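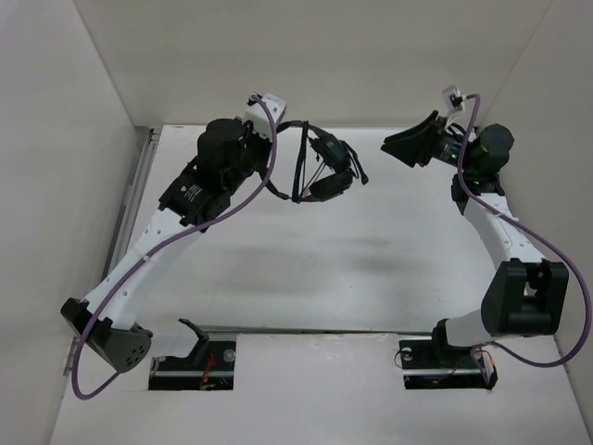
Esperanza thought I should just buy a new one. She'd said so twice on the phone and then once more in a message, with a link to a Vuketa headset in three colours, and underneath it she'd put, you can't keep a thing going forever, Imogen, the pads alone will cost you more than it's worth.

The pads cost me 15 pounds, as it happens, so she wasn't miles off.

But I was fond of it. Big black over-ear thing, padded cups, that strap running straight across inside the band so the weight sits on your head instead of drilling into the top of it. I'd had it on for most of my working life at Lozano, taking bookings for the ferries, and when they let us all go in April they told us to keep our headsets, and we all laughed because what on earth were we going to do with them? Arnel hung his on the hat stand by the lift. Reynaldo wore his out of the building and, as far as I know, on to the bus.

I took mine home in a carrier bag and it lived on the back of the kitchen door, over the aprons, until my brother-in-law went to work abroad and my sister asked if I'd do the bedtime story.

I should explain about the bedtime story. Naveed (that's the nephew, not the brother-in-law, they're both Naveed Dogar, which has caused trouble at two different dentists) was six and would not go to sleep without his dad's voice in the room. His dad was on nights out there and could never ring at the right time. So my sister, who was at the end of her rope, asked if I could ring instead and do the ferry voice.

The ferry voice! I hadn't thought about it for months. It's the one I used for reading out the sailing times. Slow, quite low, a bit of a smile at the end of each line. People used to tell me they'd nodded off on hold and been cross when I picked up.

I tried it the first night on my ordinary phone, sitting on the edge of the bath for some reason, and it was hopeless. I sounded like his aunt. I sounded like a woman sitting on the edge of a bath. He asked me politely if I'd finished and could he have a drink of water.

So the next night I got the headset down off the door, plugged it into the old laptop, sat at the kitchen table with my back straight and pulled the cups over my ears, and everything went quiet and close, just the way it used to, and out it came.

"Good evening," I said, "and thank you for holding. You are travelling tonight on the Dreradik."

There was a long silence from the other end.

"Have I got a cabin?" he said.

He had a cabin. He had cabin 104, with a round window and a lamp on a chain, and a bunk you climbed into by a ladder. I read him the rules about lamps. I read him the sailing times for islands I was making up as I went, Foler and Little Foler and the Sleeve, calling at the Sleeve on request only, and when I got to the part about wheeled luggage I could hear him breathing with his mouth open, and my sister came on and whispered that he was gone.

After that it was every night. I got quite grand about it. There was a purser who had fallen out with the cook. There was a goat travelling on a child's ticket. If I said the Sleeve was a 20 minute stop one night and an hour the next I was pulled up on it, so I started keeping a notebook, and I'd be in the queue at the chemist's writing down what the goat had eaten.

And then the left side started going. First a crackle, then nothing unless I held my head over to one side, so I was doing the whole crossing with my ear on my shoulder like a parrot. The pads had gone flaky as well. I'd find little black crumbs in the butter.

That was when Esperanza sent the link, and I'll admit I looked at it. I even put one in the basket. But I had this daft idea that the voice was in the headset, and that if I sent it off to be recycled I'd open my mouth in the new one and there'd be the woman on the bath again.

I rang Reynaldo, who used to sort out our cables when the proper people wouldn't come, and he told me to bring it round. He had it on the table for an entire afternoon. I drank three cups of tea and tried not to hover. He had his nose right down among those thin cords and he was muttering at them in a very tender way, and at one point he held it up by the band and turned it round and said they'd never made a good join at that corner and he'd always meant to write to someone.

"What d'you use it for now?" he said.

I told him. I'd not told anyone from work. I told him about the purser and the goat and everything, and he went on with what he was doing, and I thought, well, there you are, now he thinks you've gone peculiar.

"Who does the captain?" he said.

I said there wasn't a captain. It had never come up.

"There's got to be a captain," said Reynaldo. "Who's driving it?"

So there's a captain now. He comes on after the luggage rules, on his own old headset, which he did wear home on the bus, and he gives the weather for Foler and Little Foler in a voice like a wardrobe being moved. Naveed is terrified of him and asks for him by name. My sister says they'll have to have a proper talk about it when his dad gets back, and in the meantime could we please do something about the goat, because he's asked for one.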